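**Luggage and laundry on a rail trip: Cevley to Lorkura, one bag**

**Stepan Tymoshchuk**

Planning nine nights by train from Cevley to Lorkura with a stop in Thiele. The night train limits me to one bag, so I need to wash clothes once on the way. Is it better to do it in Thiele or wait for Lorkura? Hotel laundry in Lorkura is quoted at 700 per bag, which seems high. Budget for lodging is 394 a night, same currency.

**Horero_south**

Wait for Lorkura. More choice. Thiele is small and everything shuts early.

**Volodymyr Ostapchuk**

I disagree with the above. Thiele has a self-service laundry on the station side of the river, open until 9 p.m. A wash is 100 and a dryer cycle is 289, coins only. The change machine was out of order in July, so bring coins from Cevley. The old town is a ten-minute walk and you can see most of it during one load.

For lodging, stay near the station in Thiele and near the harbor in Lorkura. The tram from Lorkura station does not run after midnight.
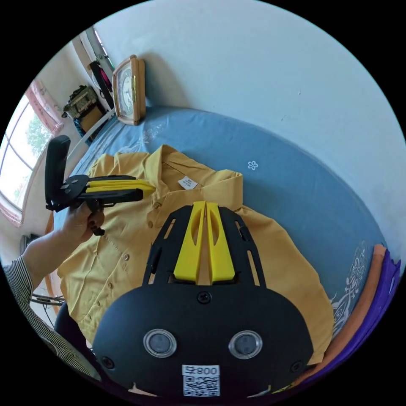
Packing matters more than the choice of town. Take fabrics that dry overnight and skip the dryer, the larger part of the cost. Heavy cotton is the usual mistake. Lay each shirt out flat, as with the one in the photo, and fold the sleeves in before rolling. Rolled shirts go at the bottom of the bag, shoes at the sides. Check the bag dimensions on your ticket, as the night train measures at the door.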